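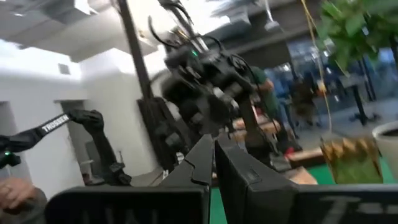
*White walls and bare ductwork at the Sulemana building, Bridov.*

Alistair Baxter wants me to believe that a tray can be laid badly. I had always thought a tray was where you put things so that you could carry them, and I told him so before I had taken my coat off.

"Everyone says that," he said. "Then they carry one upstairs and the spoon slides into the soup."

Baxter spent 32 years in catering before he began teaching people to lay a table. He charges £40 for a morning. The company behind the classes is called Plindus, and its leaflet promises "a calmer meal, every day", a claim I put to him early on. Had anyone measured the calm?

"No. I didn't write the leaflet."

Would he take the line out?

"I'd have to ask. I'd like to. People come for the forks and they go home knowing where to put the forks. I've never seen anyone go home calm."

That was more candour than I had expected, and it made the next hour harder to be rude about. I did my best. The room has the kind of exposed ceiling that landlords charge extra for, and I asked whether anybody ate their dinner somewhere like this. He said it was cheap and near the bus. I asked why the worktop was such a loud green. He said you could see what you'd put on it, and changed the subject to placemats. 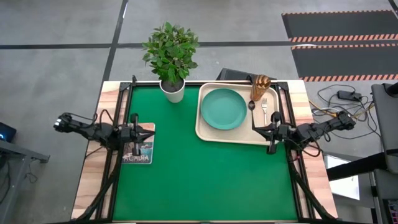
*Page last changed: July 10, 2026*

He has opinions about placemats. The one on the green top has a picture on it and the word ACADIA in large capitals along the bottom, and I suggested it looked like something brought back from a holiday.

"What if it is? People have the mats they have. I'm not going to tell somebody to throw out a mat and buy a grey linen one."

Others in his trade would.

"Others in my trade sell grey linen."

His rule is that the plate goes down first and everything else takes its place from the plate. On a tray he puts it to the left, as with the round teal plate on the beige one, and the spoon goes to its right with the handle towards the person eating. I pointed out that this was where anyone would put a spoon. He agreed. I asked what, in that case, the £40 was for.

"Doing it without thinking. You thought about it just now, I watched you."

I don't accept this. I was thinking about it because he had been talking to me about spoons since I arrived. He also says that a raised rim on a tray is worth more than any handle. I have since carried both kinds up my own stairs, and I can report that the tea stayed in the mug each time. 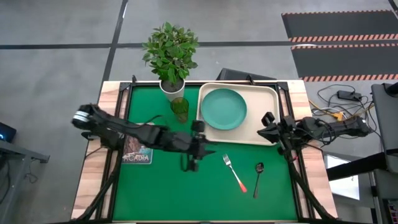

Issue 32, page 7

We came to the plant. I had been saving it up. It is a healthy thing with small oval leaves, in a white tapered pot at the back of the table, with an olive-green glass just in front of it, and I could not see what it had to do with dinner.

"It goes at the back, where you aren't reaching," Baxter said. "If you're eating alone, it's something to look at that isn't a telephone."

Isn't there a risk of soil in the food?

"Don't shake it."

And the glass, so close to the pot? In my house that would be over before the potatoes were served. He looked at it for longer than I think he meant to.

"I'd bring that forward a bit," he said.

It was the one point I won all morning. He was more stubborn about the fork, which he insists should be laid even when the meal needs only a spoon. His reason was that a fork is useful for pushing. Mine for leaving it in the drawer is that somebody has to wash it, and he had no answer to that beyond a shrug.

According to Plindus, 969 people have taken the class. I asked Baxter how many had come back for the second one, which is called Adura and covers serving for guests. He didn't know. He thought it was "a fair few", then said it might be fewer than that. The next Adura morning is in August, and he has offered me a place on it without charge. I have said I will pay if I learn anything, and he has said that he will want that in writing.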